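The Dekesov Forearm Crutch, After 30 Miles

I broke my ankle in two places stepping off a curb, which is the least interesting way to do it. The hospital sent me home with a pair of aluminum crutches that had clearly served in several earlier campaigns. They clicked. By the second week my neighbors knew my bathroom schedule.

So I bought the Dekesov forearm crutches, on the advice of a physical therapist who has watched me walk and winced. They cost more than my first bicycle. I've now put 30 miles on them, according to my phone, and most of those were between the bed and the kitchen.

The cuffs are the best part. They hinge, so you can let go of the handle to open a door and the crutch hangs off your arm instead of clattering down the stairs ahead of you. The old pair did that twice, once in a library.

The grips are wide and a little soft. My palms stopped hurting after five days. The heel of my left hand still complains in the evening, but it complained before I owned crutches, so I won't hold Dekesov responsible.

Height adjustment is by push button, with a threaded collar you tighten afterward. The booklet tells you to tighten it "until secure," and leaves you to discover your own definition. Mine was too loose for one alarming trip to the mailbox. Get somebody with strong hands to do the first setting, then leave it alone.

As for getting around indoors, the tips grip well on dry tile and carpet. I have not tested them on wet tile and don't intend to, having met enough doctors this year.
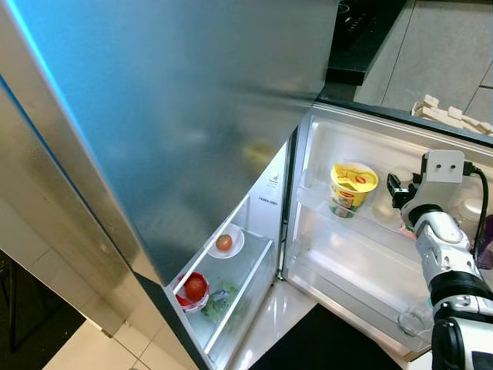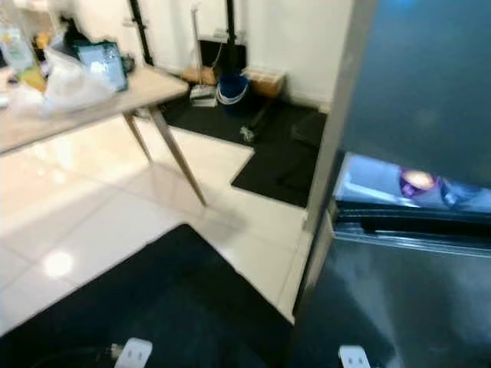 Ysaline Pichon wrote in to say that I'm being too easy on the tips. Hers wore smooth on the inside edge within 26 days, mostly on sidewalks, and the replacements took so long to come that she bought a generic pair at the drugstore, which fit fine and cost a quarter as much. She also thinks the cuffs run small over a winter coat. She wore hers in September and could already feel the problem coming.

I went and looked at my own tips after reading that. The left one is starting to go. I lean left, apparently, and have a whole new thing to be self-conscious about.

She's right about the coat too. In a sweater I'm fine. In my big parka the cuff sits on my arm like a bracelet on a ham.

Other complaints: the reflective strip on the shaft peels if you pick at it, and you will pick at it, there being little else to do. The carrying bag is too short for the crutches unless you drop them to the lowest setting, and then you have to find your height again at the other end. I wrote mine on masking tape inside the cuff.

Would I buy them again? Yes, grumbling, and I'd order spare tips the same day. If your doctor says you'll be off your feet for only a week or so, keep the hospital pair and apologize to the neighbors. Anything longer and the cuffs alone are worth it. The color I got is called Storm. It's gray.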